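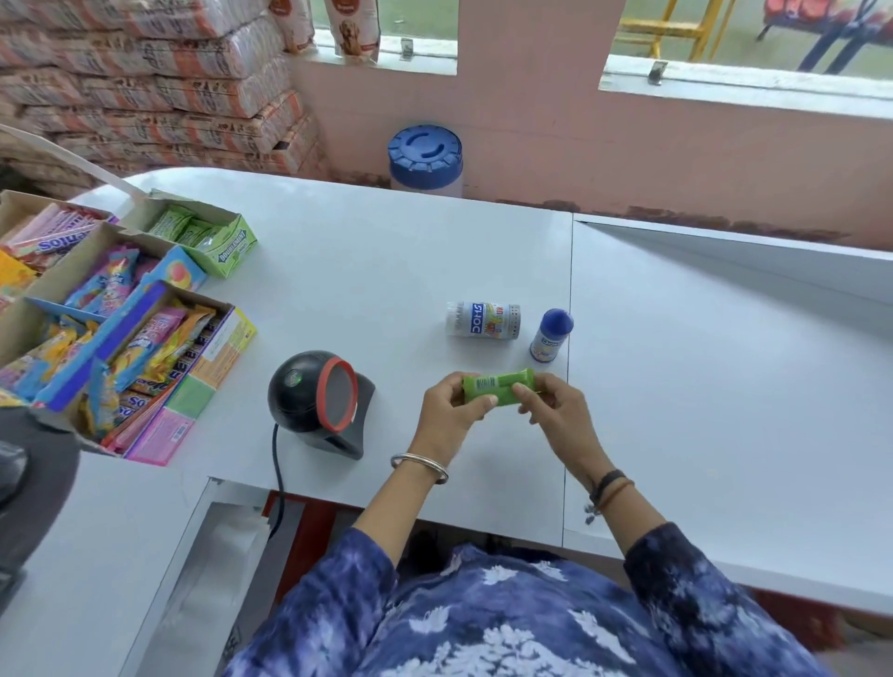
Checkout Counter Layout in a Small Stationery Store
Keir Rankin and Calum Buchanan

1. Purpose
The project measured how the position of the barcode scanner affects the time needed to ring up small items. The work was done at the Modier store in March.

2. Counter
The counter top is white laminate with a glossy surface, set against a pink wall. A seam divides it near the middle. The joint with the wall shows rusty brown staining, which we recorded but did not test. The scanner is a black dome type on a stand, with its cable run over the front edge of the counter.

3. Method
We timed 371 scans over 16 sessions. Small packets were held in both hands and passed in front of the scanner face. Cylindrical containers were timed separately – they tend to roll when laid on their side. Repeat scans of the same item were logged as errors.

4. Results
There were 89 errors. Most involved packets with the barcode near a fold. Moving the stand closer to the cashier shortened the reach but left less room for items waiting to be scanned.

5. Further work
Calum will repeat the timings at the Prenus store, where the counter is shorter.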